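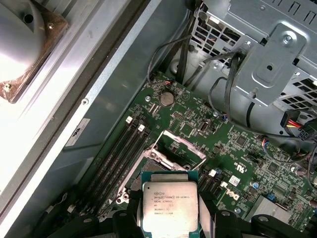 # What Lives Inside a Computer?

*By Lesego Steyn, Mar 10, 2024*

Most people own a computer for years and never look inside it. They say good morning to the screen, they yell at the mouse, and the big box on the floor does all the work and gets kicked by accident. So let's be polite for once and meet the parts.

## The chip that does the thinking

The processor is the part that follows instructions. It's also called the CPU, which stands for central processing unit, a name chosen by people who did not care whether it was fun to say.

From the top, a processor looks like a flat metal square with some writing on it. The writing tells you who made it and which one it is. An Intel Xeon E5-1630V3, for instance, says so right on the lid, in the sort of letters that make grandparents go looking for their glasses. It says 3.70GHz too. That's the speed. One gigahertz means a billion ticks every second, and the chip keeps time with those ticks the way you keep time by clapping, except that you would get tired.

The metal lid isn't the clever bit. It spreads out heat. The thinking happens on a small piece of silicon underneath, where there are more tiny switches than you could count before bedtime, even if you had a very late bedtime.

## The socket

A processor can't just be dropped anywhere and told to get on with it. It sits in a socket, and this kind of socket is full of very thin metal pins. Each pin touches its own spot on the bottom of the chip. Bend one and you may have a computer that does nothing at all, quite stubbornly, until it gets a new board.

Around the socket is a metal frame that opens up like a gate. The chip goes in flat, facing the right way, and no pushing is allowed. Then the frame comes down and a lever holds it shut. If you find yourself pushing, the chip is trying to tell you something.

## The board that joins it all up

Everything plugs into the motherboard. Think of it as a town with 2000 streets and no parking. The streets are thin metal lines called traces, and electricity travels along them from one part to another.
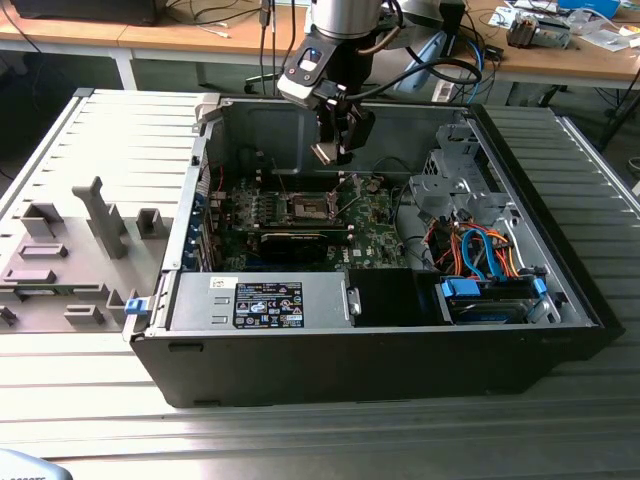
The long slots beside the socket are for memory. Memory is where the computer keeps whatever it's busy with right now, such as your half-finished story about a pirate dentist. Turn the power off and memory forgets everything. This is why adults keep asking if you saved it.

A graphics card works out what color every dot on your screen should be, over and over, up to 200 times a second on a fast one. It never complains.

The power supply is the heavy metal box. It takes electricity from the wall and turns it into the gentler kind that computer parts like. **Never open a power supply**, even an unplugged one. It can hold on to enough electricity to hurt you.

And then there's a coin-shaped battery, the same sort you might find in a kitchen scale. It helps the computer remember the time while it's switched off, so it doesn't wake up thinking it's last November.

## Want to look for yourself?

Ask an adult who has an old computer and isn't too fond of it. Shut it down, have the adult unplug it, and lay it on its side on a table. Touch a bare metal part of the case before you touch anything else, to get rid of static. Then take off the side panel and put it somewhere you won't step on it.

See if you can find the memory slots first. The processor will probably be hiding under a big cooler, and it can stay there.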